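Opinion > Work and Desks
3 min read

The case for a desk with too much on it

I have worked at the same table for 14 years, and for most of that time I was told to clear it. The advice is always the same: one screen, one pen, nothing else. I think it is wrong for most people.

Lev Derkach, who shares my office, cleared his in January. He bought a Wanmont drawer unit for 213 pounds and put everything inside it. By Friday he was opening drawers all day long to find his folder. He still does.

A big table can carry a lamp, a book, a folder and a small frame and have plenty of bare wood left over. Things lying flat take up less room than people fear. What matters is that each one can be reached without moving another.

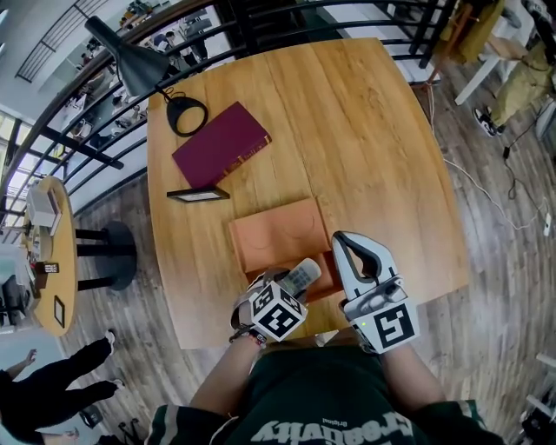
What should stay out

Keep the lamp, and coil its cord beside the base. Keep the book you are reading – one, at most two. A folder can lie at the near edge, where your hands already are. Remote controls I would put away, but I know I lose that argument at home.

Liudmyla Antoniuk wrote to me that her rule is to leave out whatever she touched yesterday. It seems a fair rule. My own table holds more than that, and I get my work done at it.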